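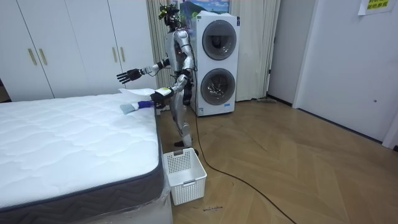 Bedroom, with the Skonari stack behind the bed.

Ticket 2457
Opened by: Isamu Aoki
Assigned to: Mared Penry, Flerkido Home Support
Product: Skonari stacked washer and dryer
Subject: Dryer stops early, shows code 5, plays its little song anyway
Status: Closed, with grumbling

Original report (Isamu)
The washer works. The dryer starts, runs long enough for me to leave the apartment, then stops and shows a 5. It also plays the finished tune, so from the kitchen everything sounds like a success. The towels disagree. I have had three loads of towels disagree with me this month (August, when I would have thought a towel could dry out of spite).

The manual says code 5 means "see dealer." The dealer says see Flerkido. Hello, Flerkido.

Already tried: cleaned the lint filter, turned it off at the breaker and back on, smaller loads, larger loads, a different program, the same program again but with a firmer press of the button.

Reply (Mared)
Thanks for skipping past most of our script. Three things before we send anyone out:

Does the 5 blink or stay lit?
Is there any water in the bottom of the drum, or only wet laundry?
When you restart right after the 5, how long does it run?

Please don't open the back panel. The heater in that model draws 3000 watts and has no sense of humor.

Reply (Isamu)
Stays lit. No water in the drum. On an immediate restart it runs just long enough to be insulting, then stops again. If I leave it alone until the evening it runs longer. I haven't opened the back panel, although I have given it a look.

Log entry (Mared)
A steady 5 on this model is the condensate fault. The dryer pulls water out of the air, collects it in a small sump, and pumps it up and out. If the float in the sump stays up, the dryer decides it's drowning and quits. A blinking 5 would be the motor, and a much more expensive conversation.

Running longer after a rest fits. Some of the water creeps back down the hose or out past the pump while the machine sulks, the float drops, and it gets a little more time.

So the candidates are lint in the sump, a dead pump, or a hose that isn't letting anything through. I asked Isamu to take off the lower front grille (two clips, no tools) and pull the sump filter.

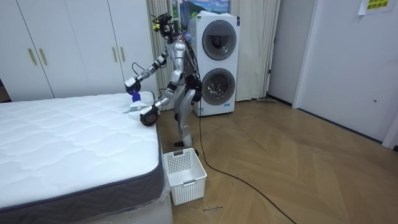

Is it safe to keep using the washer while the dryer shows code 5?
The washer can be used as normal. The two machines have separate controls and separate pumps, and a condensate fault in the dryer doesn't affect the wash cycle. Stop and turn off both machines if there is water on the floor.

Reply (Isamu)
Sump filter is out. I was hoping for something disgusting that would explain everything. What I got was a modest gray felt, the kind of thing you could mail to someone. Washed it, put it back, ran the timed program at 7:40. It made it further than before, and I was briefly very proud. Then 5. Then the tune.

Can the tune be turned off, by the way? Separate ticket if necessary. I will fill in the form.

Reply (Mared)
Hold the option button until the panel clicks. No form.

Next test: program off, dryer on, hold start and option together. That runs the condensate pump by itself. Put your ear near the grille. A healthy pump hums and then rises in pitch when the water is gone. A dead one does nothing. A pump working against a blockage hums on the same note until you feel sorry for it.

Reply (Isamu)
Same note. I felt sorry for it.

Also, the option button did silence the tune, and it silenced the buttons too, so I now operate the dryer on faith.

Log entry (Mared)
Pump runs, filter clean, water not leaving. That leaves the hose. Asked Isamu for the installation record. The stack was put in by Araújo, who left a one-page sheet with every box checked, including "gas supply verified." It is an electric dryer.

I also asked what had been moved in the bedroom lately, on the general principle that appliances get blamed for furniture. Isamu says the bed and nothing else. The wardrobe can be excused from the inquiry, being built in.

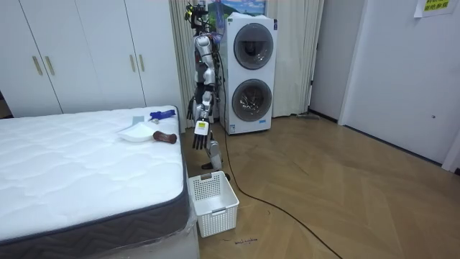 The wardrobe side of the room. One corner of the mattress is still in plastic.

Site visit (Mared)
Went over at 2:15, mainly to hear the tune, which had to be switched back on for me.

Ran the pump test. Same note, as reported. Followed the condensate hose from the back of the dryer down the side of the stack. The stacking kit is by Honditz, a perfectly good kit, with a strap that goes around both machines and gets cranked down tight so the dryer doesn't climb off the washer during a spin. The hose is meant to run outside the strap. Somebody had run it under the strap, then cranked.

It was squeezed flat, though it must have let a trickle by, or it would have failed on the first load. My guess is that the hose kept its shape for a while out of loyalty and then gave up in the warm weather. Hoses do soften. I can't prove the date.

Power off at the breaker. Loosened the strap, freed the hose, worked the flat section between my fingers until it was more or less round, and tightened the strap again with the hose on the correct side of it. Pump test: hum, then the rise in pitch. Isamu applauded, which doesn't happen at most of my visits.

Then we ran a full load of towels, which takes as long as you would think. For anyone who picks up a similar ticket, the order I would now use is this. Steady or blinking first. Then the sump filter, then the pump test by ear, and

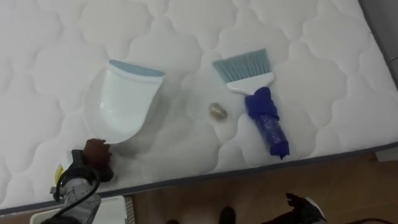 then the hose from end to end with a flashlight, before ordering any parts. I had a replacement pump in the van and would have fitted it if the old one had been even slightly quieter. It would have hummed on the same note as well, and I'd have been back in a week with a second one.

Check the strap even when the paperwork says it was checked. Check it more, in that case.

Result: full program, no code, towels dry. Tune played at the end and for once had a right to.

Follow-up (Isamu)
Five loads since, no 5. The flattened part of the hose still looks a bit tired. Should I be worried?

Reply (Mared)
I've ordered a new length of hose and will swap it when it arrives. Keep using the dryer until then. If the 5 comes back, reply here and the ticket reopens by itself.

I've also written to Araújo about the strap. They answered that the installation was compliant and asked whether the gas was working well.

Follow-up (Isamu)
Please tell them the gas is wonderful.

Ticket closed. Part on order: condensate hose, Skonari, quantity 2 (they don't sell one).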